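Craft room notebook, June

Gift bags again, plus tags

Started just after lunch and didn't look up until nearly six, so this is a long one. The Stillthorpe fair order is for small gift bags with a tag on each, and I said I'd have a sample ready for Yoga Kusuma to look at before I cut into the good paper. Good paper being the Langat pad, the one with the fern print on one side and the tiny gold dots on the other. I have been hoarding it (I know, I know) and it's time.

First try: bag from a full sheet, folded on the punch board at the medium setting. Lovely shape, but the fern print runs sideways on the gusset and it bugged me all the way through gluing. Second try: turned the sheet a quarter turn, lost a little height, gained ferns that grow up the way ferns should. Keeping that one! The bottom flaps want a stronger glue than my usual. I used the red line tape and it held when I put a jar of jam in and swung it around the room, so I'm calling that tested.

Paper notes so I don't have to work it out again: Langat is thicker than the Osel stuff and needs a proper score, two passes with the bone folder, or the dots crack along the fold and you see white. Osel folds like a dream but it's floppy and the handles pull through. If anyone wants to use up the Osel, use it for tags or for lining the inside top edge. I did one that way, with a strip of Osel peach tucked in and showing a little over the rim, and it looks much fancier than it has any right to.

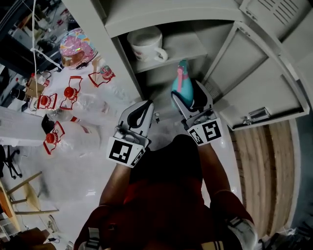 Photo: Brarkdale Craft Room

Ink next. I wanted a soft green for the tag sentiment and went through three pads before I liked one. The color numbers on my swatch ring are 2091 (too minty), 2114 (nice, a bit gray, dries darker than you think) and 3251, a brown I only pulled because it was next in the ring. And guess what, the brown won. Stamped "with love" in 3251 on cream, then smudged a bit of 2114 around the edges with a sponge dauber, and it goes with the ferns like they were bought together. Swatches are taped inside the back cover of this book. Please don't peel them off.

The tag itself: scalloped top, one hole, a layer of cream on a layer of the gold dots. I tried foam squares between the layers and the tag stood out too far and kept catching on the handle. Flat glue is better. Twine through the hole, double wrap, a bow that isn't too perfect. My first four bows were terrible, the fifth was adorable, and the sixth was terrible again, so I'm going to make all of those in one sitting with a podcast on.

Embossing went badly. I heated the powder too long and got that flat greasy look instead of the nice raised shine, and one tag curled up like a potato chip. Moved the heat tool farther back and started from underneath the card, much better. Still, it adds a step to every single tag and I'm not sure the price covers it. Maybe just on a few for the front of the table.

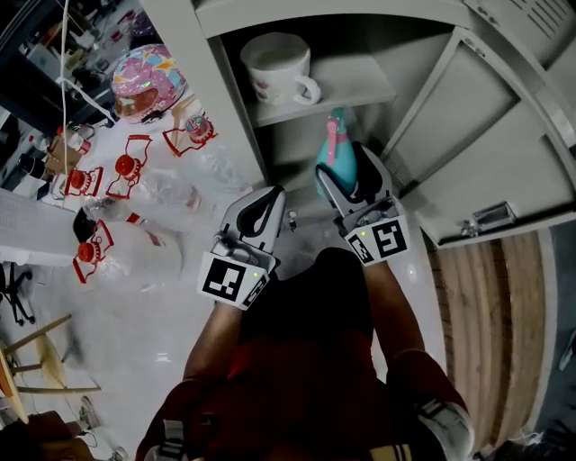

Turquoise spray bottle, lower level of the cabinet

Showed the sample to Yoga at tea time. Loves the bag, loves the brown, thinks the twine should be white instead of natural. I held them both up and grumbled and then agreed. So white twine, and I need more of it, because what's left on the spool won't get me through the order.

Still to do: cut the Langat sheets to size in one go, score everything before gluing anything, find the other bone folder (the thin one, with the chipped end), and ask whether Stillthorpe wants a ribbon option. Also try the smaller bag setting with the trimmings, there's a good wide strip left over from each sheet and it seems a shame to bin it. Glue gets the night to dry, bags stay flat under the big dictionary.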